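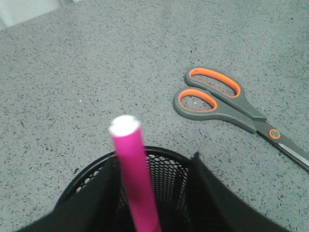

分类:居家整理 > 桌面与文具 > 常见问题

笔筒、剪刀和记号笔:读者问得最多的那些事

Linura整理小站的这一页,最早只是我回信时随手存下来的几段话。后来信越来越多,问的事情又常常差不多,有人问剪刀插在笔筒里老是倒,有人问网格笔筒底下的灰怎么弄出来,还有人一口气写了两页纸,讲的全是她家台面上那支永远找不到的记号笔(我读得很开心,真的)。我就把它们慢慢归到一起,2018年11月重新理了一遍,删掉了几条过时的,又添了几条新的。您要是赶时间,直接找自己那一条看就好;要是不赶时间,泡杯茶从头看也行,我说话一向有点啰嗦,请多包涵。

台面上到底留几样东西才合适?

这个问题我每次回答都要先反问一句:您在这张台面上做什么?如果是拆快递、剪标签、在袋子上写日期,那么一只笔筒、一把剪刀、一支记号笔,就够用很久了。我自己厨房边上那块台面就是这么安排的,来我家的朋友总觉得太少,可是住上两天,她们自己也习惯了。其余的东西,胶带、橡皮筋、回形针、备用笔芯,收在离手不远的抽屉里,要用时拉开拿一下,一点也不费事。

要是这张台面还兼着孩子写作业、大人记账,那就另当别论,多放两三支笔也是应该的。整理这件事跟着日子走,日子忙起来,台面上东西多一点,我觉得没什么好难为情。

我想减少台面上的东西,可是从哪里下手呢?

先全部拿下来。对,全部,连笔筒本身也拿下来。把笔筒里的东西倒在一块旧毛巾上,一支一支试着在纸上划两下,写不出来的当场放到一边。这一步请您别边做边看电视,我试过,结果是写不出来的笔又被我插回去了。

试完之后,把台面擦干净,先别急着往回放。空着过一个晚上,第二天您要用什么,就去毛巾那儿拿什么,用完放进笔筒。过一个星期再看,笔筒里有的就是您真正在用的,毛巾上剩下的,送人也好、收进盒子也好,都可以慢慢来。

我有一位老读者Lotte Nijs,去年按这个办法整理了她的工作间,给我写信说毛巾上剩下了12支蓝色圆珠笔,全是各处开会带回来的。她把它们包好送给了楼下的裁缝铺,人家高兴得很,还替她改短了一条裤子。

网格笔筒和实心笔筒,哪一种好?

两种我都用过好些年,各有各的脾气。网格的透气,轻,从外面能看见里头装了什么,找东西快一些;缺点是爱积灰,细小的东西,比如曲别针、断掉的铅笔芯,会从网眼里探出头来,卡在那儿。实心的容易擦,底下也稳当,可是里面装了什么得低头去看,时间一长,筒底就成了一个小小的仓库,什么都有。

如果您是个容易往里塞东西的人(我就是),我会劝您用网格的。看得见,心里就有数。

买的时候不必挑花纹,挑口沿。用手指绕着口沿摸一圈,要圆滑、没有毛刺,不然抽笔的时候容易刮手。底边也摸一摸,放在平的地方轻轻推一下,看它晃不晃。

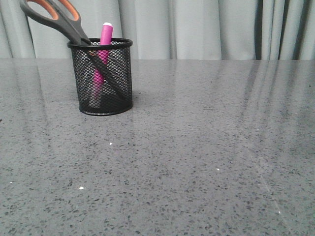

剪刀插进笔筒,刀尖应该朝上还是朝下?

刀尖朝下,手柄朝上。这样伸手过去,碰到的先是手柄,拿起来也顺手。家里有小孩子的话,笔筒最好再放高一点,放在他们踮起脚也够不着的地方,或者干脆把剪刀收进带扣的抽屉。

插进去之前请先把剪刀合拢,合拢的剪刀占地方小,也不容易在拔出来的时候带起旁边的笔。

为什么我的笔筒一插剪刀就歪?

多半是剪刀太长、笔筒太轻,手柄又比刀头重,头重脚轻,自然就往一边倒。先看看剪刀插进去之后,露在外面的部分是不是比在里面的还长。如果长出很多,那就是两样东西不相配,换一把短些的,或者换一只深些的笔筒。

不想买新东西也有办法。剪一块圆形的厚毛毡垫在筒底,再放几枚洗干净的硬币或者一小块鹅卵石压着,分量一下子就有了。我母亲从前用的是一小袋绿豆,缝在碎花布里,压在笔筒底下,用了许多年,后来那袋绿豆还被她拿出来煮了汤,这个我就不推荐了。

另外,把较重的东西插在一边,较轻的插在对面,多少也能帮着平衡一下。

记号笔应该竖着放还是横着放?

这要看是哪一种笔。普通的单头记号笔,如果经常用,竖在笔筒里没有什么大问题,笔帽盖紧最要紧,盖的时候听到"嗒"的一声才算数。要是您发现颜色越写越淡,可以把笔平放一晚,第二天再试。双头的记号笔我会横着放,免得一头湿、一头干。

最好也看一眼笔杆或者包装上的说明,各家的墨水不一样,我这里说的只是自己家里的经验。

颜色方面,我偏心鲜艳的。亮一点的颜色在一堆黑灰的东西里一眼就能认出来,家里人用完了也比较记得放回去。我先生从前总把黑色的笔顺手夹在耳朵后面带走,后来换了亮色的,他自己照镜子看见,就乖乖送回来了。

灰色带斑点的台面很难看出脏,怎么打扫才放心?

唉,这种台面我又爱又恨。好处是掉点面包屑也不显眼,客人突然来了不至于慌张;坏处也正是这个,您以为是花纹,手一摸,是昨天的糖。

我的办法是用手,不用眼睛。擦之前,手掌平着在台面上走一遍,哪里发涩、哪里发黏,一摸就知道。然后用拧干的软布加一点点中性清洁剂擦,再用清水布过一遍,最后拿干布收一下水痕。醋和柠檬汁请先别用,有些石材和拼石台面怕酸,弄花了不好补救。您要是不清楚自家台面是什么料子,找装台面的师傅问一句最稳妥。

记得把笔筒拿开擦。笔筒底下那一圈,往往是整张台面上最受冷落的地方。

金属网笔筒里的灰怎么清理?

先把里面的东西全部拿出来,倒扣过来,在水槽或者垃圾桶上方轻轻拍几下。网眼里的浮灰用一把旧的软毛牙刷刷,从里往外刷,灰会比较听话。

如果上面沾了油(放在灶台附近的笔筒都会有这个毛病),就用温水化一点洗洁精,泡8分钟,再拿牙刷刷一遍,冲干净。接下来这一步请别偷懒:马上用干布里外擦一遍,然后倒扣着晾透,底边和口沿的卷边里最容易藏水,藏久了会生锈。天冷的时候我会用吹风机的低温档吹一吹。

晾笔筒的那段时间,剪刀就先平放在旁边的台面上,笔另外搁着,
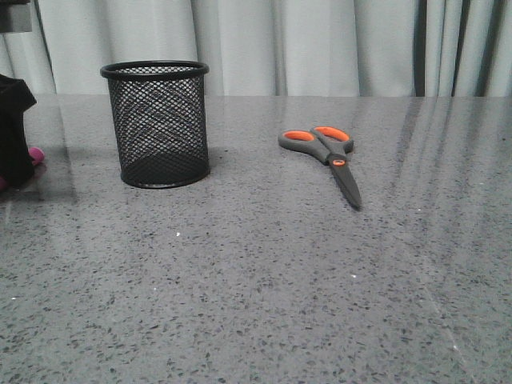 顺手把它们也擦一擦。剪刀的手柄天天被人捏着,其实比刀刃更需要擦,尤其是手指圈里那一层软的内衬,缝里会积手汗和碎屑。用棉签蘸一点肥皂水,沿着内衬的边慢慢走一圈,再用干棉签收一遍就可以了。等笔筒干透,再把东西一样一样请回去。

剪刀刃上沾了胶带的胶,越剪越涩,怎么办?

这是胶带惹的祸,家家都有。把剪刀打开,平放在旧报纸上,用棉片蘸一点食用油,敷在发黏的地方等一会儿,胶会慢慢变软,再拿纸巾顺着刀背往刀尖的方向抹。手请一直待在刀背那一侧。抹干净以后用一点洗洁精去油,擦干。

刃上如果有涂层,就别用钢丝球,也别用刀片去刮。

要是清理干净了还是剪不利落,可以看看中间那颗螺丝是不是松了。有的剪刀螺丝外面有个小盖子,不要硬撬,撬坏了很难再盖回去;拿到磨刀的师傅那里,他们一般有合适的工具。

一把剪刀能不能又剪纸又剪菜?

请分开。拆过快递的剪刀走过多少路、碰过多少箱子,谁也说不清楚。厨房剪刀留在厨房,文具剪刀留在笔筒里,两把的手柄颜色最好不一样,这样一伸手就知道拿错没有。我在Bivetico社区中心讲课的时候,有位阿姨在厨房那把的手柄上系了一小截红毛线,办法土,可是全家人从此没有弄混过。

家里人用完总是不放回去,说了也没用。

这一条其实算不上整理的问题,可是来信里数它最多,我也就老老实实写在这里。

先看看笔筒放的地方对不对。东西在哪里用,就放在哪里,如果大家都在餐桌上拆信,笔筒却在书房,那让谁走回去都不容易。挪近一点,往往一句话都不用说,东西自己就回家了。

再就是别把笔筒塞满。插回去的时候要是得左挤右挤,人就会想"算了,先放桌上吧"。留出一半的空,随手一丢就能进去,大家都轻松。

还有呢,偶尔没放回去也别太生气。我家那支记号笔曾经失踪到二月才从冰箱顶上找到,写起来照样顺顺溜溜的。

笔筒旁边还可以放些什么?

我喜欢什么都不放,让它四周空着一圈,擦台面方便。Từ是我们站里管画图的姑娘,她的看法跟我不同,她会在旁边放一本小小的便签,记电话、记要买的东西。我们为这事争过好几回,谁也没说服谁,您就照自己喜欢的来吧。只有一样请别放:没盖盖子的水杯。

买一只笔筒大概要花多少钱才算合理?

我从来不觉得要花大钱。洗干净的果酱瓶、旧茶罐都能用,瓶口记得看看有没有割手的地方。想买现成的,文具店里挑一只站得稳、口沿光滑的就好。Grareck老街市集的旧货摊上也常有,我在那里买过一只旧的黄铜笔筒,沉甸甸的,回家洗了三遍才见本色,现在专门装毛笔。

你们有可以打印的整理清单吗?

有的,一页纸,贴在抽屉里面正合适。写信来时注明"清单926",我们看到就会把文件发给您。去年为了课堂用,我们印过100份纸质的,早就分完了,暂时没有再印的打算,请您自己打印吧,黑白的就很清楚。

我的问题这里没有,可以写信问吗?

当然可以,非常欢迎。信里请讲讲台面有多大、平时谁在用、最让您头疼的是哪一样,越细越好,长一点也没关系。我回信慢,有时候要等上一两个星期,可是每一封都会回的。

联系我们 | 投稿与来信 | © Linura整理小站 版权所有 | 返回顶部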